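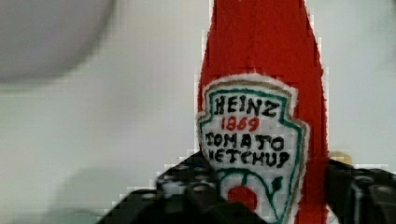 Lending and membership

Report period: through the end of April
Submitted by: Kavitha Suvarna, Bendari Toy Library
Grant: Villaseñor Fund, early childhood lending

The library made 1387 loans in this period, and 131 families now hold a card. Most new families came through the clinic and the two preschools on the east side. Puzzles and building sets still go out the most, followed by pretend kitchen sets and ride-on toys. Baby toys are borrowed less than we planned for. Parents told us they already have plenty of rattles and would like things that are too big or too costly to buy for a few months of use, so we have stopped adding to that shelf.

We moved the late afternoon session to 5:30 after several parents asked for it. Attendance at the morning session dropped a little in the same month. We will keep both until summer and then look at it again.

Opening a second pickup point

The Parkine branch opened with one shelf and a reservation form. Families order from the main catalog and pick up their bag at the branch. Jacinto Barajas drives the bags over twice a week in his own car and is paid mileage. The plan called for a locking cabinet at Parkine, but the one we ordered came with a bent door and went back. A replacement has been promised. Until it arrives, bags are kept in the office behind the front desk, and pickup is limited to the hours when the desk is staffed.

Catalog and labels

We have entered 470 items in the new catalog. The old card file is still used for board games – Rocío Ledesma is working through those last, as each box has to be opened and checked against its parts list. She has found a fair number of boxes with missing pieces. Where the game can still be played, we note the missing part on the lid and keep lending it. The rest are broken up for spares. 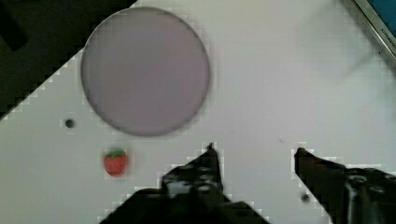 Missing parts are also our most common problem at returns. The old rule was one label per set, on the bag, and a loose part that ended up in the wrong bag was hard to trace. Since March each part gets its own mark where there is room for one. Plain flat shapes are the slow ones to sort. Something like the big pale mauve disc with the gray rim could belong to any of several sets if it turned up alone in a bag, and a small number on the underside would settle the matter. Cloth items get a sewn tape tag. Abundio Quintero tested three kinds of tape, and the woven one held its ink best in the wash.

Cleaning

Hard toys are wiped down at return and left to dry overnight. Soft toys are washed once a week. The washer was repaired in February and there has been no trouble with it since. We did lose two hand puppets to the dryer and have gone back to drying puppets on a rack.

Budget

Spending to date is $3689. The largest costs were shelving, storage bags and the catalog software from Disus. Mileage was higher than budgeted, and printing was lower by nearly the same amount. We are not asking for a change to the budget lines.

Next period

Finish the board games. Install the cabinet at Parkine and extend pickup hours there. Wendell Calloway will run a short survey of families who have not borrowed since winter, in English and Spanish, and the results will be attached to the next report.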